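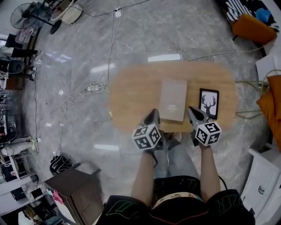
Nirora Hand-Held Gripper Pair

Equipment page, hire stock. Last revised June 2020.

We hire out the Nirora pair and we sell it, and we have no great love for the brochure. What follows is what we found when we put it on the bench at Prallanwood next to the older Castellanos single, plus what customers have told us on returning it. If you want the maker's claims, the maker has a website.

What it is

Two grippers, one for each hand. You hold them, you do the job, and the marker cube on each one lets an overhead camera work out where the gripper was and which way it was turned. The recording then goes to whatever arm you are hoping to teach. Each gripper has two dark grey pointed fingers and a white cube carrying black square markers on its faces. No motors. You supply the squeeze.

What it is sold as

"Natural two-handed recording in any room." We would cross out "natural" and put a question mark after "any room".

The fingers

Pointed tips are good at edges. A box lying flat on a table, a small picture in a thin frame, a card, a lid: the tips get under or alongside and the thing comes up. They are much less good at anything round or soft. In our bench test we made 56 lifts with mixed household objects and 28 of those were with flat, hard-edged things. Nearly all of the flat ones went well. With the rest we had a lot of slipping, and jars were hopeless until we put rubber sleeves over the tips. The sleeves are not supplied. We sell them at cost, as we think they should be in the case to start with.

The Castellanos has broad padded fingers and is the other way about. It will hold a jar all afternoon and can't pick a postcard off a table to save its life. People ask which is better. Tell us what you are picking up and we can answer.

The cubes

A cube gives you markers on several sides, so turning your wrist doesn't lose the track as quickly as it does with a single flat plate. That part of the claim stands up. Our doubts are about what happens when both hands come close together. One cube hides the other from the camera, the track drops, and the software fills the gap with a guess. It does not tell you it has guessed unless you open the log file. Look for the word "interp". We asked Nirora to show it on screen and were told it was planned for the September release. We shall see.

The cubes are also bulky. With one gripper in each hand you cannot bring the tips together without tilting your wrists outwards, and after a while that hurts. Radomír Gajdoš, who ran most of our bench sessions, gave up on threading and small assembly work for that reason and wrote "fine for tidying, not for sewing" in the log.

Shiny floors and ceiling lights

This gets a section of its own because it causes most of our returns. A glossy floor under a row of ceiling lights gives the camera bright patches to look at, and the exposure settles for those and leaves the cubes too dark or too washed out to read. Polished stone or marble tile is the worst. The maker's advice is to "ensure even illumination", which is no help to somebody working in an ordinary room.

What works:

Fix the exposure by hand. Do not leave it on automatic.
Set it with a cube held over the table, at working height.
Turn off the light directly over the table if you can spare it.
Check both cubes, left and right, at the near edge and the far edge, before you record anything you care about.

A plain pale wooden table is fine. Glass is not.

Tracking, as measured

With the camera straight overhead and the hands kept apart, we recorded 187 short takes and threw away the ones with a gap in either track. We kept 132. The brochure has a much rosier figure, and we would like to know whose room it came from. Treat ours as one bench, one pair of grippers and three tired people.

The controller box

The pair works with Nirora's own controller or with the Skososum one. We tried both. The Nirora box starts faster and has a clearer set of lights. The Skososum box keeps better time between the two hands, and if you are recording handovers from left to right that matters more than lights. Neither is quiet. The Skososum costs more to hire and we have only two of them, so ask early.

Comfort

Held with the forearms clear of the table, most people managed a morning. Sitting is easier on the back, but your knees are then under the camera too, so keep them out from under the work area if you are using the automatic crop. The grip is one size. Small hands had trouble closing the fingers fully, and we have no fix for that.

In the case

Left and right gripper
Two marker cubes, fitted
Calibration card
Hex key
Printed guide (skip to page nine)

Not in the case

Camera, overhead mount, controller, tip sleeves, table

Should you hire it?

If your job is two-handed sorting or tidying of boxy things on a table, yes, for a short hire, and bring your own patience for the exposure settings. If it is kitchen work, take the Castellanos, or take both and swap. For fine assembly we would keep our money for now. Buying outright makes little sense to us before the September software is out and somebody has tested it.

Hire notes

Please do not wipe the cubes with solvent. The black lifts off the markers and we charge for a replacement. Return each gripper in its own slot, left in left, as the calibration is stored per hand and the guide forgets to mention it. Damaged tips are covered under fair use, lost ones are not. Sleeves you have bought from us are yours to keep.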